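Kanaan releases pick-and-place planner, with its misses included

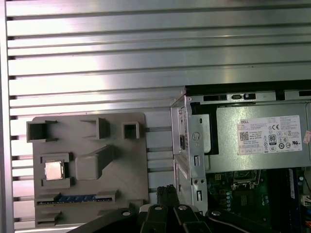 A processor in its holder on the gray fixture plate, beside an open Dell desktop.

JOSTHORPE — Kanaan has released Elau, planning software for robots that handle computer parts, and is asking buyers to doubt it. In 498 bench trials, Elau stopped and asked for help 45 times. Another 15 runs ended with a part in the wrong spot and no warning at all.

“I don't trust demo reels, ours included,” said Evie Bainbridge, who led testing. “Those 15 bother me more than the 45 — a planner should know when it's lost.”

Elau is available in June. Trial logs come with every license. Kanaan makes no claims about speed.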